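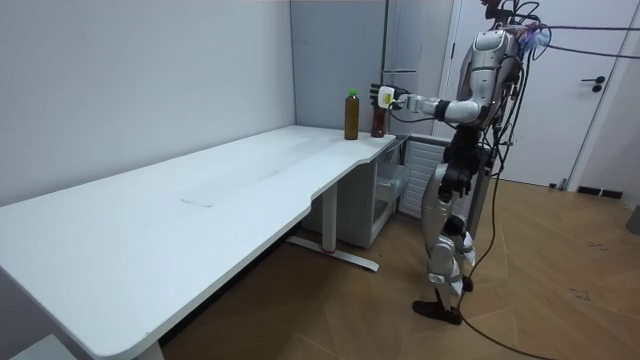 Figure 2. Humanoid robot at a long white desk, one arm held out over the far end with the fingers pointing up.

4.2 Drawn sound effects in translated volumes

Sound words are one of the great pleasures of reading comics, and we were delighted by how much there was to find once we began to log them. The Arriaga set holds 3,294 drawn sound effects, taken from 249 chapters of translated manga. We sorted each one by how the translator had dealt with it: redrawn in English, left in Japanese with a small gloss beside it, or left alone.

The gloss was the most common choice by far. It keeps the artist's brushwork whole - and in a good fight chapter the brushwork is half the fun! Redrawn effects turned up mostly in comedies, where the joke often depends on hearing the word at once. Effects left alone were clustered in quiet chapters (rain, footsteps, a door sliding shut), and there the letterer seems to have trusted the drawing.

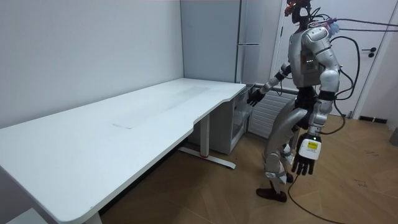
The hardest group to sort was the words for silence. Japanese has a well-known sound word for a hush, "shiin," and English has no settled match for it. Translators tried "silence," "hush," a row of dots, and in one lovely case a single tiny period in the corner of an empty panel. Magaña coded these pages first and Cuautle coded them again without seeing her labels. They disagreed most about the dots, which can be read as a sound effect or as a speechless character. We kept both labels in the data.

We then showed 200 of the pages to readers at a Saturday comics club and asked them to read the effects aloud. Many read the glosses in a small voice and the redrawn words in a big one, following the size of the lettering. We had not planned to study volume, and we take it up in Section 4.3.

Related items
Vertical text in horizontal balloons
Speed lines and reading pace
The Feltora lettering archive: a short guide

Get new papers from Sisero by email each September. Sign up or change your settings at any time.

© Sisero Comics Studies | Contact | Back to top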